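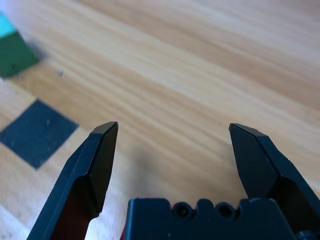 Wrist camera view, fingers open, green block and dark square patch on the left of the table.

Ticket: Dretira fingers versus Gurico fingers, block pick
Opened: September 27, 2024
Raised by: Ilir Berisha
Status: waiting on supplier

Problem
Jindance controller reports "grasp complete" with no block in the fingers. Happens with both sets. The Dretira sales sheet says this can't happen with their fingers, so I'd like to hear how they tested it.

Log
1. Ran 30 picks with the Gurico set at default force. Four false completes. Swapped to Dretira, same block, same program: five. I wouldn't call that a difference, and I certainly wouldn't call it an upgrade.

2. Supplier asked us to check for glare on the wood. There is a whitish patch at lower left in the view above, well away from the block. Dimmed the bench lamp anyway and the false completes carried on.

3. Supplier then suggested the dark square was confusing the camera. Covered it with paper. No change. The camera has no say in the "complete" signal in any case, according to their own manual.

4. Read the closing width straight off the controller. On a miss it stops reporting at 900 counts and never reaches the closed value of 2795. Looks like a timeout being passed off as a grip.

5. Raised the timeout by 100 ms. One false complete in the next 30. Better, but I don't trust one run.

Still open
Mladenović to confirm whether the timeout is fixed in the firmware they released in March. Their last reply only said it was "improved". Please don't order the second Dretira set until they answer.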